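Ondlow Allotments and Gardens list
Reading time: 3 minutes

Subject: Re: Blackcurrants, when to prune?

Dear Yabsira, and hello everyone,

What a nice message to find when I came in from watering. I meant to answer you the same evening, and then the beans needed picking, and then my sister rang, so here I am at half past six in the morning with a pot of tea instead.

Yabsira Mekonnen wrote:

> Hello all. We took over plot 57 in the spring and there are two big blackcurrant bushes at the far end, next to the water butt. They look very old and very crowded. We have had a fair bit of fruit but it is small and mostly out of reach in the middle. My neighbour at Cavow Lane says to cut the whole lot down now, my mother says leave them alone till winter. Who is right? Also, is it worth feeding them? I have half a sack of chicken pellets in the shed.
> Thank you, and sorry if this has been asked before.
> Yabsira

It has been asked before, and it will be asked again, and I never mind it. I know your bushes well, as it happens. Old Mr Ikonen put them in when he had the plot, and he used to leave a bowl of currants on the bench by the gate for anyone passing. They were lovely big things in those days, so the bushes have it in them.

I would say your mother is nearer the mark, though you can make a start now if your fingers are itching. Blackcurrants fruit best on the wood they grew the year before, and the young stems are easy to pick out: they are pale and smooth, whereas the old ones go nearly black and rough. Some people cut out whole fruiting branches in July and carry them to a chair in the shade to strip them, and I have done it myself in a hot summer. It saves your back wonderfully.

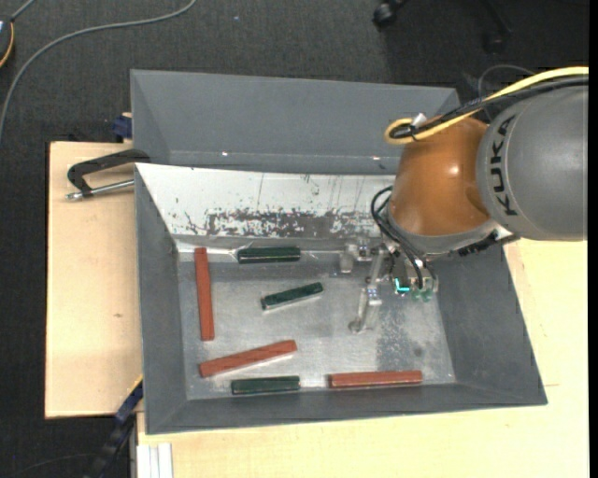

How much of an old blackcurrant bush should be cut out in one go?

A third of the oldest stems each winter is plenty, taken right down at the soil, so that by the third winter you have a whole new bush and have still had fruit every summer.

Your neighbour's way does work too, I should say. If you cut everything to the ground in winter the bush will usually come back strongly, but you get no currants the next summer, and I am far too greedy for that. With two bushes you could always try one each way — and then tell us how you got on, please, because we do like to hear.

As for the pellets, yes, use them, but keep them for early spring. A couple of good handfuls round each bush, scratched in lightly, and then a thick layer of compost on top while the ground is damp. Go gently with the fork as the roots are close to the surface. I spoilt a perfectly good bush that way in my first year and I still feel bad about it.

If you find fat round buds in late winter, that is big bud mite, so pick them off and don't put them on the heap. Please don't take cuttings from a bush that has it, either. The Skamell end of the site had it badly once and it took us a long while to be rid of it.

Do come and say hello if you see me. I'm on 31, the one with the crooked arch, and there is usually something in the flask.

With very best wishes to you and your mother,
Hamdia Gebretsadik

Contact the list | © Ondlow Allotments and Gardens | Back to top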